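Lista de revisión – sala de vistas, archivo y dependencias anexas
Juzgado de Pulleo, planta baja
Fecha: 2020-10-25
Revisa: servicio de prevención, contrata Brilten
Estado: OK / PENDIENTE / NO CONFORME

Aviso previo. Hoja hecha deprisa, entre vista y vista. Lo que no aparece no se ha mirado. Comentarios de la secretaría metidos donde tocan, sin retocar.

1. Acceso público y control de entrada
Arco detector: OK. Bandeja de objetos: OK, rota una esquina, no corta.
Puerta de calle abre hacia fuera. Barra antipánico dura, hay que empujar con el hombro – PENDIENTE, engrasar.
Cartel de aforo ilegible desde la cola. Cambiar.
Rampa: pasamanos firme. Falta banda antideslizante en el último tramo.

2. Sala de vistas
Aforo autorizado 200, contando bancos y pasillo lateral. Los días de jurado se ponen sillas sueltas en el pasillo. NO CONFORME. Retirar siempre, también cuando lo pida la sala.
Bancos originales de 1914, anclaje flojo en la segunda fila. Acordonar hasta reparar.
Estrado: tarima suelta junto a la silla del ministerio fiscal. Tropiezo seguro.
Pulsador de alarma bajo la mesa del tribunal: probado, suena en el control. OK.
Cables de la grabación cruzando el suelo, sin canaleta. Ya se dijo en enero. Sigue igual.
Recorrido del detenido: separado del público hasta la puerta lateral. En la puerta se juntan los dos. NO CONFORME.

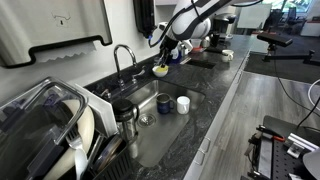
Desde secretaría, respuesta al punto 2: lo de las sillas no depende de nosotros. La vista es pública y si la gente no cabe luego viene el recurso por falta de publicidad. Pedimos que se habilite la sala pequeña con señal de vídeo y entonces sí, quitamos las sillas. Mientras tanto no vamos a echar a los familiares de una parte y dejar dentro a los de la otra.

Visto. El argumento se entiende pero el pasillo es vía de evacuación y no se negocia. Se propone la sala pequeña como medida, plazo 10 días. Si no hay señal de vídeo, reparto de pases por partes iguales. Que lo firme presidencia.

3. Archivo y piezas de convicción
Extintor de CO2: presión bien, precinto bien. Tapado por cajas. Despejar.
Estanterías altas sin fijar a pared, las del fondo. NO CONFORME.
Cajas del asunto Fourie contra Bromon apiladas en el suelo, alrededor de 19, hasta la altura del interruptor. Peso excesivo y además son prueba documental – si se mojan, a ver quién lo explica.
Llave del armario de piezas: una copia en secretaría, otra sin localizar. Cambiar bombín.
Libro de entradas y salidas: al día, dos firmas ilegibles.
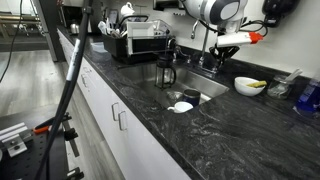
Pendiente también el detector de humos del archivo, que pita por batería baja. Lo han desconectado para no oirlo. Reconectar hoy mismo, no mañana. Pila nueva pedida a la contrata.
Humedad en la pared norte: mancha seca al tacto, vigilar. Nada de papel contra esa pared.

4. Calabozos
Luz de emergencia: OK.
Interfono: se oye mal, se entiende. PENDIENTE.
Mirilla de la segunda celda rayada, no se ve el rincón. Sustituir el cristal.
Colchonetas: etiqueta ignífuga presente en todas.
Registro de rondas: huecos de madrugada. Comentario de custodia: se hacen las rondas y se apuntan al final del turno. No vale, se apuntan al momento.

5. Cocina de personal
Toma eléctrica lejos del agua: comprobar con electricista, no he podido abrir el cuadro.
Botiquín: faltan guantes y suero. Reponer.
Suelo: no dejar mochilas en el paso, que es salida del personal de guardia.
Productos de limpieza en su envase original, con etiqueta. OK. 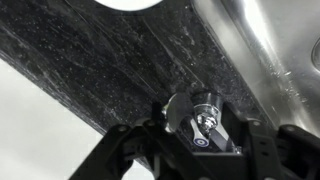 6. Evacuación y simulacro
Plano de planta desactualizado, aún sale el tabique antiguo de la oficina de reparto.
Punto de encuentro: plaza de delante. Sin señalizar.
Último simulacro sin acta. Sin acta no cuenta.
Falta designar quien acompaña a testigos protegidos si hay que desalojar. Urgente, esto no puede improvisarse en la escalera.
Próxima revision: cuando se cierren los puntos 2 y 3. Copia a presidencia, secretaría y custodia.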